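Bin picking cell: arm stops with a collision fault when the cable loop tightens

tamgate_cell2
Our picking arm throws a collision fault on some reaches to the left side of the bin. Nothing is touching it. It ran 377 picks before the first stop on Tue 18 June, then faulted 26 times in the next shift. I think it's the cable bundle pulling on the wrist. Payload is set correctly and the base bolts are tight.

brikano
What does the log say for wrist torque? If it spikes at the same joint angle every time, it's the cables. If it's random, look at the payload again.

tamgate_cell2
Same joint angle within a degree or two. The yellow cable and the black ones share one loop out past the orange joint, with a tie holding them on the gray link.
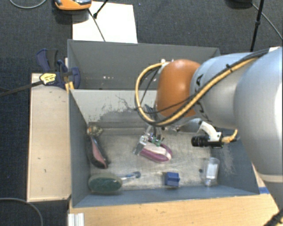 Last edited by tamgate_cell2: Tuesday, 9:42 pm

The fault comes when the wrist rotates past where it is there. I raised the collision threshold one step and it got through 76 picks without stopping.

cimen77
Put the threshold back. You have a camera and a gripper on that wrist, and people reach into those bins. I would not run it that way even overnight.

brikano
One step is within what the manual allows, and it's a fair test. I wouldn't leave it there though.

cimen77
Test it at reduced speed, then. We lost a connector on a similar arm at nearly 3000 cycles. The fault had been showing up for a week and everyone kept clearing it.

tamgate_cell2
Threshold is back to default. I'm going to move the tie farther up the link and limit wrist rotation in the planner.

brikano
Do one at a time or you won't know which one fixed it. Check the small connector for strain while you're in there, with the power locked out.

tamgate_cell2
OK, tie first. Will post the torque plot after the next shift.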